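Ticket 5118: Booking page shows the wrong day for January sessions
Status: Waiting on customer
Opened by: Conall Quinlan, Skirness
Assigned to: Grotcombe Web Help

Hello again, and happy new year to you all. Sorry to be back so soon! 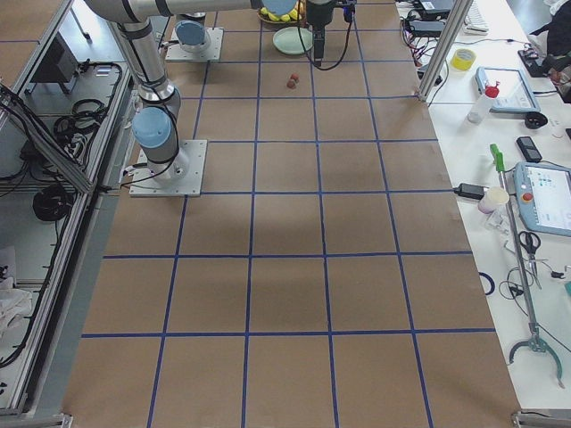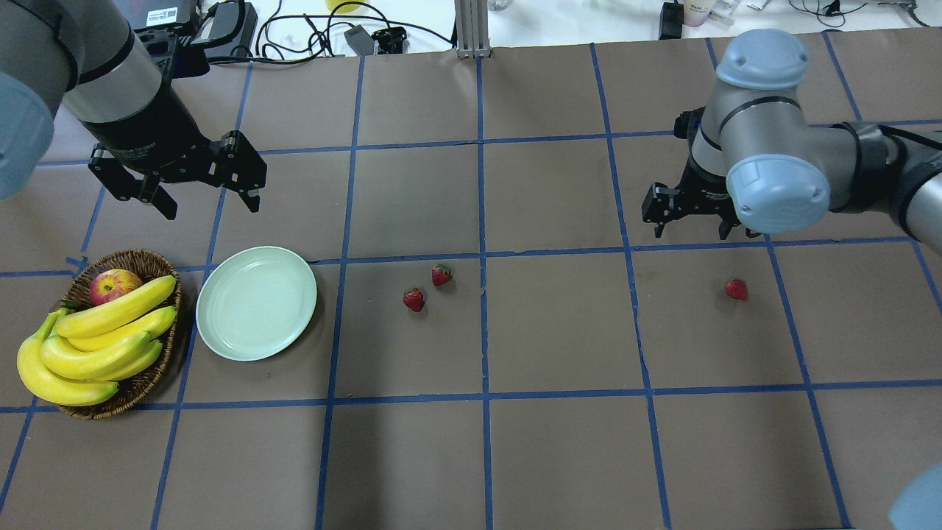
Both pictures: table with brown paper and blue tape grid.

My trouble now is the calendar underneath. Anyone who picks a Thursday gets a confirmation email saying Wednesday, although the booking list on my side has it right. I tried it myself on the old laptop and again on my phone, and got the same thing both times. I also cleared the cache, logged out, made a cup of tea and logged back in, with no luck (the tea was lovely).

Reply from Štěpánek, Grotcombe Web Help
Thanks Conall, that's a really clear write-up. Could you open Settings, then Site, then Region, and tell me what the time zone says? Please check the one under Email as well, as it's kept separately.

Reply from Conall Quinlan
Well, there we are. Site has our own time zone, but Email is still on the Gultska default, which must have come over with the template. I've changed it and saved. A fresh test booking came through with the right day, which cheered me up no end.

I've still got 18 confirmations that went out with the wrong day on them. Is there a way to send those again in one go, or should I write to each person? I don't mind doing it by hand, but I'd hate to miss somebody.

Reply from Štěpánek, Grotcombe Web Help
Glad that's sorted. Yes, go to Bookings, tick the ones you want and choose Resend confirmation. It handles up to 50 at a time. Let me know how you go and I'll close this off.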